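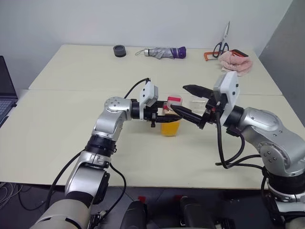
Garkstead Tabletop Objects, notes for users

Maintained by Ming-te Wei. Last revised Wednesday, October 2, 2019.

What is in it

Household and workshop things on a white or cream table: drink containers, tape, umbrellas, scissors, saws, towels. The full list has 463 object entries and 2,099 label rows. I would treat the second figure with suspicion. The Farkance import wrote some rows twice and I have only cleaned part of it.

Files

objects.csv - one line per object, with name and colour
labels.csv - one line per object per picture
disputed.txt - rows where two labellers disagreed

Known problems

Drink containers. The ones with orange-yellow liquid are entered as "juice" in the older rows. I don't know that it is juice and neither did whoever typed it. Newer rows say "liquid, orange-yellow". Fill level is judged by eye, so please don't build anything clever on it. 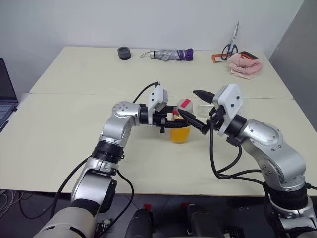

Clear plastic. Small transparent boxes get missed against a pale table, especially when they stand behind something taller. If your counts depend on them, check by hand.

Towels. A pink towel over a tool hides enough of it that labellers guess. Orange and black has been put down as "saw", "frame" and "other". All three are in disputed.txt.

Rolls and cups. Short dark grey cylinders are marked "tape?" with the question mark left in. It breaks some scripts. It stays.

Umbrellas. Folded ones only. Handle colour is recorded, strap is not.

Splits

600 rows are held back for testing, 500 for tuning. Both were drawn before the duplicates were found, so a good score may mean less than you hope. The Woteck scores were worked out on the old split and I would not quote them.

Corrections

Send them to the Ogundipe list with the row number. "Looks wrong" without a row number will be ignored.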